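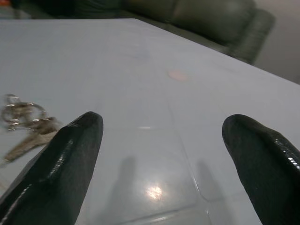
Oklow Pocket Router – prepaid 4G hotspot, unlocked

In stock. Ships same day if you order before 2pm.

Small battery hotspot for people who top up as they go. Put in any data SIM, hold the power button, wait for the light to go solid. Done. No contract with us, no contract with anybody unless you want one.

What you get in the box
Router, battery, charging lead (USB-C, short one), SIM tray pin, quick start card. No plug. No SIM either, please read that bit twice, we get emails.

Basics
4G on the usual bands, falls back to 3G where 3G is still switched on. Wi-Fi on 2.4 and 5, but not both at once – pick one in the settings. Up to ten devices. Battery is removable and lasts a working day for most people on light use, less if you're streaming. Charges while you use it but gets warm doing both, so don't leave it under a cushion.

Why buy this and not just hotspot off your phone
Your phone battery, mostly. Also some prepaid plans block tethering or count it seperately, and a data-only SIM in its own box gets round the mess of that. Check your plan terms first. Not all networks allow a phone SIM in a router and we can't tell you which ones this week, they change it.

The data counter
The bit we like best. Front screen shows how much you've used since the last reset. You set a limit, say 38 GB, and it will cut off when it gets there so you don't eat into your credit. Warning at whatever point you choose. Reset it by hand on the day you renew, or set the renewal day in the menu and it does it itself.

Two things to know. The counter is the router's own sum and your network's sum will be slightly different, so leave a bit of slack. And if your plan has free apps or night data, the router can't tell, it counts the lot.

Setting it up
1. Battery out, SIM in, gold side down. Nano size only.
2. Battery back, cover on, hold power until the screen lights.
3. Wi-Fi name and password are on the sticker under the battery. Take a photo before you close it up.
4. Join from your phone, open the settings page, change the password.
5. If there's no internet, it's nearly always the APN. Look up your network's one and type it in under Mobile > Profiles. Capitals matter on some networks.

Still nothing? Try the SIM in a phone. If it doesn't work there either it's not activated or it has run out. If it works in the phone and not in the router, write to us and say which network.

Balance checks and topping up
You can send short codes from the settings page under Messages > Codes. Works with most networks, not all. Texts from the network land in the same place, so one-time passwords for your online account can be read without moving the SIM. Inbox holds 200 messages then stops taking new ones without telling you. Clear it out now and again.

Comes in
Black or grey. Grey is back in October.

Pikelent sleeve
Soft case that fits the router with the battery in. Sold on its own, add it at the basket. Fits the older Oklow too but is a bit loose on that one.

Spare battery
Worth having if you travel. Takes about 60 seconds to swap, settings are kept. Don't buy the thin copies, they don't seat properly and the cover wont shut.

Questions we get
Does it work abroad? Yes if your SIM does. Turn roaming on in the menu, it's off out of the box.
Can I plug a laptop in with the lead? Yes, shows up as a wired connection.
Is it locked? No.
5G? No. A 5G SIM will work at 4G speed.
eSIM? No.
Can I use it as home broadband? You can. Take the battery out if it's going to be plugged in for weeks, it runs off the lead without.

From buyers
"Used it on the coach every day for a term. Cut-off works, that's what I bought it for." – Nhàn Võ
"Good signal where my phone is hopeless. Menu is ugly. Charging lead far too short." – Silvan Grabner

Returns and warranty
2 years on the router, six months on batteries. Send it back within the month if you don't get on with it, all parts in the box, SIM taken OUT. We had three SIMs in returns last month and posting them back is a pain for everyone.

Orders over the phone are fine, mornings only. Network account problems – ring your network, we can't see your balance from here.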